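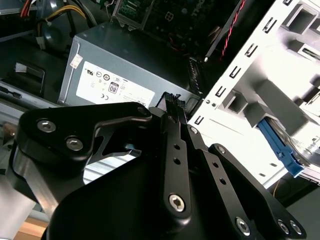
wrist cam, fingers on the small black connector, Dell tower

Forums > Manipulation > Methods and Results > Connector unplugging, wrist view only

salinas_bench
So I finally have numbers on the disassembly policy. We trained on 264 teleop demos of pulling connectors in desktop towers, wrist view only, no overhead camera. Then 20 test pulls per connector type. The small black ones are my favorite - there's so much black on black in there (fingers, plug, fan grille) and I figured it would never find them!

tamero_fan
Nice, but 20 is thin. I wouldn't call one policy better than another on that.

salinas_bench
Fair. I picked 20 because resetting the case by hand takes me forever. Next round is longer.

futent42
I don't buy wrist only. Once the fingers close in they hide the very thing you're grabbing. We ran the Femano baseline with a second view and I'd never go back.

salinas_bench
They hide some of it, sure. But back off a little and you get plenty: the four empty RAM slots, blue SATA cable, the wire bundle looping through the middle. The policy seems to use all that to line up before it goes in.
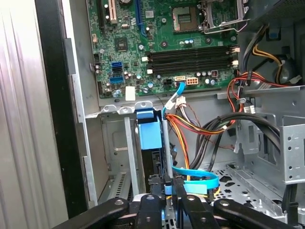 Re: wrist only vs two views

futent42
OK, that's more context than I expected. Still, loose wires move. What happens if you shove the bundle over?

salinas_bench
It gets worse - 10 out of 20 on the SATA plug with the wires moved. No argument there.

tamero_fan
Post the seed too please. Mine was 2064 and I want to match.

We use cookies to keep you logged in. Accept / Manage settings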